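GOLF | A PIE DE CALLE

Mi primer verano entre búnkeres

Yo era de las que decían que el golf no era deporte. Luego mi cuñada me regaló un bono de 20 clases en Wimitz, un campo de nueve hoyos metido entre pinos, ¡y aquí me tienes, mirando putters en el móvil a las tantas!

La primera clase fue un desastre glorioso. Pegué 40 bolas y la mayoría rodó hasta la alfombrilla del vecino, un señor muy educado que me las devolvía con el pie. El profesor me repetía que soltara las manos – yo agarraba el hierro siete como si fuera la barra del autobús – y al final de la hora una salió volando de verdad. Recta, alta, preciosa. Me enganché ahí mismo.

También he aprendido a comer antes de salir, porque en el hoyo seis me daban unos bajones tremendos. Ahora meto fruta y frutos secos en la bolsa y llego al nueve de bastante mejor humor.

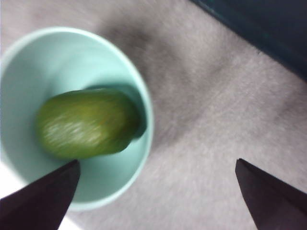
El dichoso material

Caí en la trampa, claro. Me compré una madera Viklund de segunda mano por 200 euros (no preguntéis) y todavía no sé pegarle. En cambio, el wedge Fornidano que me prestaron en el club me ha salvado media docena de hoyos, y me da una pena horrible tener que devolverlo en julio.

Mi único consejo para quien empiece: practicad el putt. Yo dedico 20 minutos antes de cada vuelta y ya casi no hago tres putts, salvo en el green del cuatro, que tiene una caída traicionera hacia el estanque. El mes que viene me estreno en el torneo de Stindgate, con hándicap de principiante y zapatos nuevos.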